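Cetine Children's Fund
Minutes of the ordinary meeting of the board

Held on March 15, 2021, by video call, beginning at 18.30
Present: nine members of the board, the office manager, the minute taker
Apologies: two members of the board

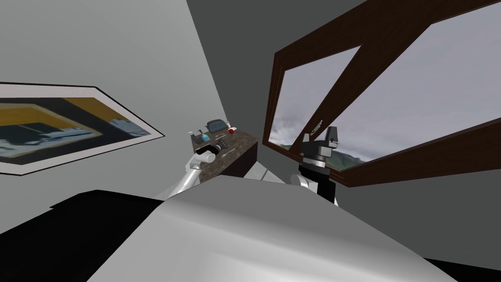
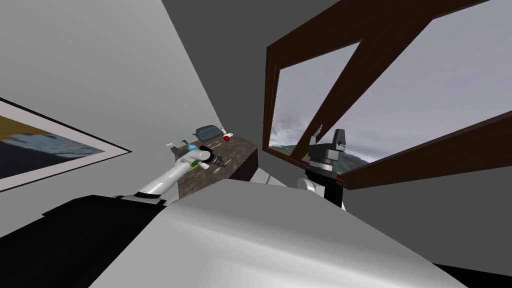
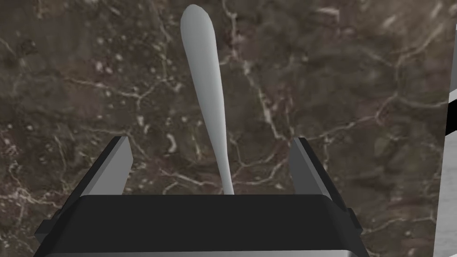
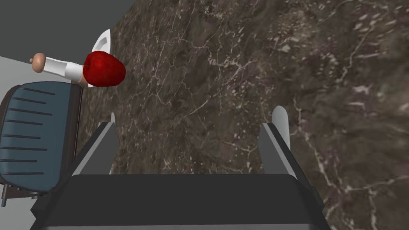 Pictures 1 and 2: framed picture on the pale grey wall. Pictures 3 and 4: gripper over the marble.

1. Opening
The chair opened the meeting with a short prayer and a reading from the Letter of James. The agenda was accepted with one change: the item on the school meals was moved before the item on the accounts, as the member who prepared it had to leave before eight o'clock.

2. Minutes of the previous meeting
The minutes were approved with two corrections. Under item 4, the word "church" should be "churches", in plural. Under item 7, it was written that the Fund will pay for the roof in Bratik. The decision was that the Fund will ask for a second offer for the roof, and the text is now changed to say so.

3. Matters arising
3.1 The second offer for the roof in Bratik has come. It is lower than the first one, but it does not include taking away the old sheets. The office will ask the builder to state this cost in writing. To be taken up again at the next meeting.
3.2 The letter to the sponsors about the change of bank account was sent. Some sponsors still pay to the old account. The old account stays open until the end of November, and the office will write once more to those it concerns.
3.3 The question of the translated Bible stories was not discussed. It stays on the list.

4. School meals in Boonyarit
The member responsible presented the report from the partner church in Boonyarit. The school was closed for a long part of the winter, and during this time the meals were replaced by food parcels which the families collected at the church gate. There are 59 children in the programme now. The parcels contained rice, oil, beans, salt and soap. The partner church asked if it may continue with the parcels for the smallest children also after the school opens again, as they do not yet go to school every day.

The board discussed this for some time. One member was worried that two systems side by side will make too much work for the kitchen. Another member reminded the meeting that the partner church knows the families and that we should trust its opinion in this. It was also asked if the parcels are bought locally. They are, with exception of the oil.

Decided: the parcels may continue for children under school age until the summer. The partner church is asked to send one short report in this period, with receipts.

5. Accounts
The accounts for the first two months were sent out before the meeting. Regular gifts are slightly under the budget and single gifts are over it. The reason for the second is one legacy, which the board received with gratitude. The person who left it had been a sponsor for many years, and the family wishes that no name is published.

It was asked why the postage is so high already. The office manager explained that the whole year of calendars was paid in January. The meeting found this in order.

There was a longer discussion on the reserve. Two members would like that the legacy goes into the reserve, the others preferred to use at least a part of it for the well in Wenine. No vote was held. The office manager will prepare two alternatives in figures.

The accounts were noted.

6. The well in Wenine
The hand pump was repaired in the autumn, but the water level is low in the dry months and the women walk to the river again. The local pastor has written and asks for a deeper well. The present depth is 12 metres, and the driller advises to go further down, but he will not give a fixed price before he has seen the ground.

The board agreed that a well is not a thing we can judge from a video call. The partner in Wenine will be asked to let the driller visit and to pay him for the day, at a cost of not more than 400 euros, from the project money. After this the board will decide.

One member asked that the agreement for the use of the water be put on paper before any drilling starts, so it is clear that also families outside of the congregation may fetch water. This was supported by all.

7. Letters between sponsors and children
The letters from the children were late this time, some of them by 3 months. The post did not function well and the field workers could not visit the homes. The board thanks the sponsors for their patience.

It was proposed to scan the letters in the partner's office and send them by e-mail, and keep the paper originals to be sent together later. The members were in favour, but pointed out that many of our older sponsors do not use e-mail. For them the office will print the scan and post it from here.

The guidelines for letters were also mentioned. Sponsors should not write their home address, and should not promise gifts or visits. A reminder will be placed in the next newsletter, in a friendly tone.

Decided: scanning is tried with Boonyarit first.

8. Safeguarding
The policy for the protection of children must be signed again by every member of the board this year. Four signatures are missing. The form can be signed on paper or on the screen. The online course takes one evening and must be finished before the annual meeting.

9. Newsletter
The spring number will contain the report on the meals, a greeting from Wenine, the reminder about letters (see item 7) and a page for prayer. Texts must be in the office two weeks after this meeting. The board asked that the print is made a little bigger, as several readers have asked for it.

10. Other matters
10.1 The collecting boxes in the shops in Cetine are not emptied since last year. The office will arrange it when the shops are open as normal.
10.2 One member asked if the annual meeting can be held in the church hall. It is too early to say. The hall is reserved in any case.

11. Next meeting
The next meeting is held by video call, on a Tuesday evening. The office sends out the date and the link.

The meeting was closed at 20.50 with a prayer for the children and for the field workers.

Minutes written by the minute taker, to be checked by the chair and one more member of the board.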